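Notebooks Bench Stores Parts list Search Log in

November, started after breakfast, finished far too near tea

Spares sorting, blue bins, taped table

Picking this up where Braulio left it on the back page. The box from Larnbridge is the one he'd written "misc, good luck" on, and he wasn't joking! It had 388 pieces on the packing note, all thrown in together, caps and relays and switches and little bagged things that I still can't put a name to. I'd been hoping for something sensible in trays. Hala says the last one from them was the same (she did that one on the floor of the stores, so at least I've got a table).

I'm keeping to the layout we agreed, brown paper over the top and blue tape for the grid, with the bins up at the far end so there's clear paper in front to spread things out on. The mixed stuff goes in one bin and anything picked out goes in the other, and when the picked bin gets busy I tip it out on the paper and book it in. Dead simple, and it saves my back compared with leaning into the box all day.

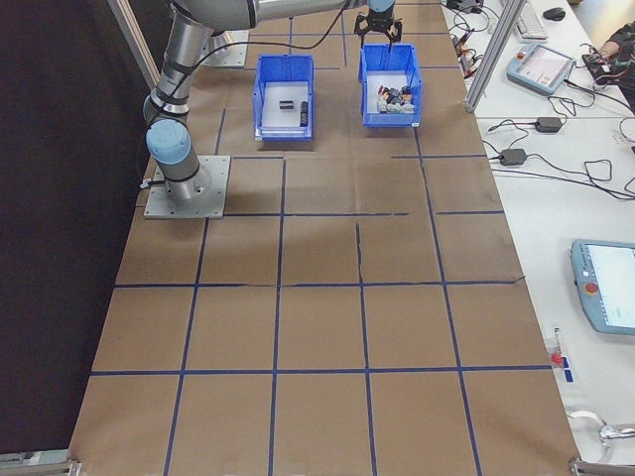
What do we do with parts that have no marking left on them?
They go in a plain bag with the box number (554 for this lot) and wait for Iraís to put them on the meter.

I did the capacitors first, mainly for the pleasure of it. The cylindrical ones are easy to pick out by feel, and they're the bit of the order that Quezada are chasing us for. Most of the leads are a bit bent but nothing that won't straighten. I've asked Tonantzin if she wants them sorted by value or just by size for now. She said size, then five minutes later she said value, so it's value. I've put a pencil note on the stock sheet in case it changes again.

Note to self: they roll! Any that get stood on end go over as soon as the bench is knocked, and one set off across the paper this morning and I only found it when I moved my stool. From now on they stay inside a bin until there's a bag open ready for them. 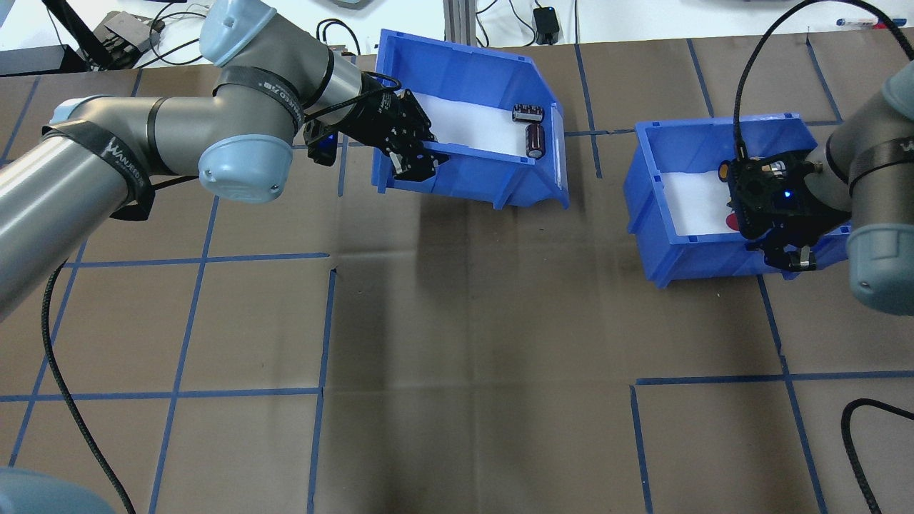

Left bin, two electrolytic capacitors near the right wall.

Switches next. There are more of these than the note says, or else I'm miscounting, and I've left that column blank until somebody else has been through it. The emergency-stop type are the awkward ones. They're top-heavy with that big mushroom cap and won't sit up, so I've given in and let them lie how they like. Dulce wants them kept apart from the ordinary push-buttons, bagged singly, with the collar nut in the same bag if we can find it. (We mostly can't. There's a jam jar of collar nuts on the windowsill, try there.)

I like having the pale lining under things, by the way. Small dark bits used to vanish completely in the old trays and now I can spot them without the lamp.
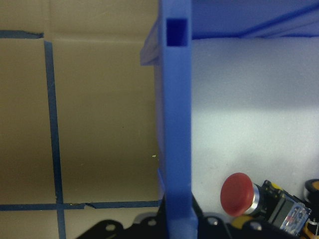 Still to do

Tape. Some of the lines have gone crooked and there are breaks, and the torn ends are starting to annoy me. I'd sooner pull up the worst strips and lay fresh than keep patching. Braulio has the good roll.

Bags. We're on the last 200 of the small size, and the Cundix order hasn't been put in because I forgot. Doing it after this.

Bins. Eight more of the blue ones are meant to be coming over from Prukusdale. If they turn up while I'm out, please leave them stacked by the stores door and don't fill them with anything!

Stock sheet. Capacitors entered, switches not. Hala, could you do the second count on the switches when you've got half an hour? My numbers are in pencil on the inside cover, don't look at them first.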